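# Forkow wrist-cam bowls, trial set

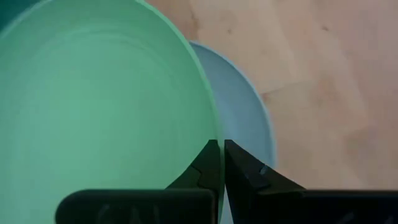
Notes + data card for the Forkow two-finger kit, which we have on trial from Skatport until March. Written in a hurry, will tidy up later. Last edit 2021-01-15.

## What's in it

- 100 episodes, bowl handling on a wooden tabletop
- wrist camera only, no overhead view
- joint log and gripper opening per episode, CSV
- `notes.txt` in each folder, mostly one line, sometimes blank, sorry

Task is always the same: take a bowl by the rim, lift, set it down, let go. Plastic bowls, different colours, often close together so the fingers have to get in beside a neighbour.

## Layout

```
episodes/
 ep_001/
 frames/
 joints.csv
 notes.txt
splits/
 train.txt
 held_out.txt
```

`held_out.txt` has 21 episodes. Please dont train on them, the Tanabe comparison uses the same list.

Max 600 frames per episode. Anything longer was cut at the end, so in a few the release is missing. Marked `short` in the notes.

## Kit, so far

Good:
- mounting was quick, cable long enough
- fingertips narrow enough for a thin rim
- software came up first time on our old desktop

Not so good:
- fingers take up a lot of the bottom of the view. Fine for lining up on a rim, poor for seeing what is under it
- focus is fixed. Close things ok, table further back goes soft
- gripper opening in the log lags the pictures by 2 frames. Skatport know. Shift it yourself for now, `tools/shift.py`
- manual is thin, the calibration page refers to a menu that isnt there

Haven't tried the Prarnetti pads yet. Came in the wrong size, sent back.

## Known problems

- no depth
- lighting is much the same throughout, dont expect a model to cope with a dark room
- plastic only. No glass, no metal, nothing with a handle
- success labels done by hand in one go, some will be wrong. Open an issue with the episode number
- early episodes have the old joint names, see `tools/rename.py`

## Use

Fine for testing and internal training. Ask before passing it on, the trial terms from Skatport are vauge about sharing logs.

## To do

- [ ] recheck labels
- [ ] add finger offset to calibration file
- [ ] repeat held-out list with Tanabe gripper
- [ ] decide on buying before the trial ends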